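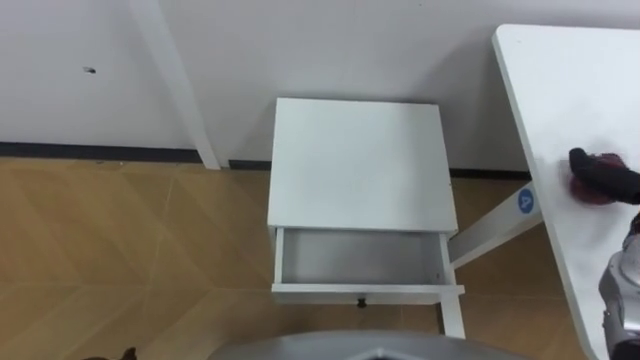 We crossed 2,841 demonstrations this afternoon and I am way too excited about it! The goal is 3,000 before the end of November, so we're in the home stretch, folks.

The task sounds tiny: pick a thing up off the table, put it in the nightstand drawer, close the drawer. But every episode has to be driven by a person, start to finish, and people are wonderfully inconsistent. Zuzanna goes straight in. Gyula takes this big looping path, like he's landing a plane.

We keep both styles, by the way. I used to want everyone driving the same way and Mahmoud talked me out of it -- the policy needs to see more than one decent route to the drawer.
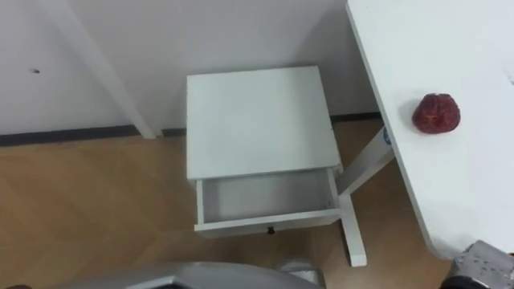

Also varying how far the drawer starts open, and where the object sits. Soft stuff and round stuff ask for such different grasps! I could talk about this all day (ask Zuzanna, she's had to listen).

We did throw out 149 episodes last week. Mostly bad timestamps, plus a few where the operator let go early. It hurt a little, but I'd much prefer a smaller clean set.

Next up: 3 new operators, and a first training run overnight if Gyula gets the export script behaving. Will post the curves, good or ugly -- fingers crossed!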